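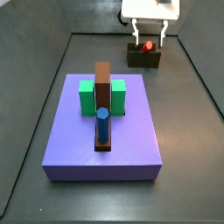

Vidar Amundsen wrote that the loan table should not be released until the return dates had been checked against the paper cards, as a late return and a lost item look the same in the export. The check has now been done, and his point is covered under Known problems.

2/15/21
By the Ustudis records group

Tangen Toy Library Loans, version 2

Summary
Loan and return records from the toy library at Tangen, with a smaller set from the Flosville branch. Each row is one loan of one item. The data are meant for work on borrowing patterns, shelf planning and replacement costs. They say nothing useful about how children play.

Contents
loans.csv holds one row per loan, with item number, branch, date out, date due and date back.
items.csv holds one row per item, with category, age band, number of pieces and purchase price.
closures.csv lists the days on which a branch did not open.
All files are UTF-8, comma separated, with a header row. Empty fields are left empty – no placeholder value is used.

Source
Tangen loans were exported from Binine, the lending software in use at both branches. Flosville moved to Binine in June, and its earlier loans were typed in from cards. The column entry_mode separates the two.

Categories
There are eight categories: construction, puzzles, board games, dolls and figures, vehicles, musical, outdoor, and other. Staff assigned them when the item was bought. Wooden railway sets appear under both construction and vehicles, depending on the branch. We have left these as found. Users who need a consistent split should recode on the item title.

Privacy
Member numbers have been replaced with random keys. Names, addresses and notes fields were dropped before the files reached us. Households with more than 200 loans were given a fresh key for each year, so long borrowing histories cannot be joined up.

Known problems
Return dates at Tangen were sometimes entered in batches. Where the card and the export disagreed, the card date was kept and date_source set to card. An item with no return date and no later loan is marked lost after 400 days – before that it is marked open.
Piece counts were taken at purchase and are not updated when parts go missing.
Renewals before the move to Binine are recorded as new loans at Flosville, which makes short loans look more common there.

Changes from version 1
Added closures.csv. Removed duplicate item numbers. Prices are now in whole units, without tax.

Corrections
Send the item number, the date out and the branch. Corrections without an item number cannot be traced.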